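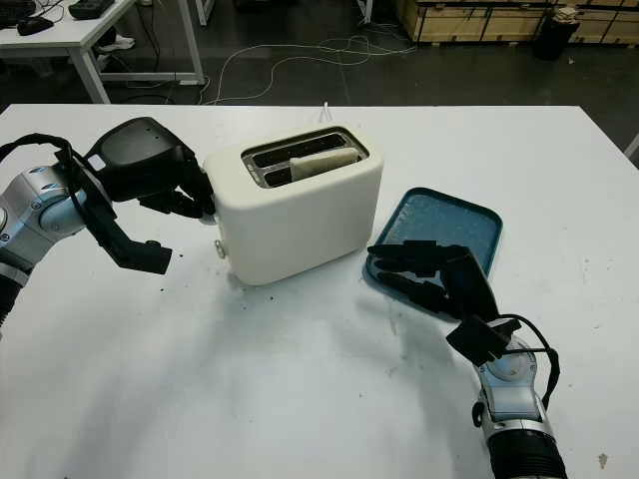

Figure 3. Toast task at the open day, head view. Left hand at the lever side of the toaster, right hand over the tray.

5.2 The open day

Everything reported up to this point took place with the door shut. On a Saturday in November the lab opened it, and the toast task was put on as a demonstration for whoever cared to come in. We include the day here because it told us things about the system that the bench trials had not, and a few things about the public that we could have done without.

The task was the one set out in Section 4: a slice goes into the toaster, the left hand works the lever, and the toast ends up on the tray. The policy, which we call Mender, was the same one used for the bench results. We had planned to retrain it on the layout of the open day table and ran out of week. Visitors stood behind a rope on the far side of the room and were asked not to lean on anything. Eetu Kiiskinen gave the commentary and kept one hand near the stop button throughout, a posture that several visitors took to be part of the show.

The lever was the hard part, as it had been all autumn. It is small and sits on the side of the toaster, so the fingers must meet it at a fair angle and then press down without pushing the whole appliance across the table. Figure 3 shows the fingertips against the left side, near the lever. On the bench we would have called this an ordinary moment and looked away. With an audience it became a cliffhanger. The hand pauses at this point while the policy settles on its next move, and the pause lasts around 7 seconds, long enough for a child to ask whether it was broken and for a parent to say that it was thinking. We make no claim in this paper that it was thinking.

Two of the day's runs were stopped by hand. In the first, the fingers pressed beside the lever and went on pressing with great patience. In the second, the slice went in crooked and stuck out at one corner, and Kiiskinen judged that smoke would not help our case. Neither fault was new to us. Both appear in the bench results, where they are called "lever miss" and "skewed insert" and look a good deal more respectable.

Crumbs deserve a mention. They can be seen on the white tabletop in front of the toaster and to its left. We had feared that a table less tidy than the one in the training set would upset the grasp estimate, but in replaying the logs we found no run in which the crumbs had any clear effect. The sample is small, and we would want a proper test, with crumbs added on purpose, before saying more.

The questions visitors asked were noted down on the back of the risk form. Most were about price. The next most common was whether the robot could do butter. It cannot, and Section 6 explains why spreading is left to later work.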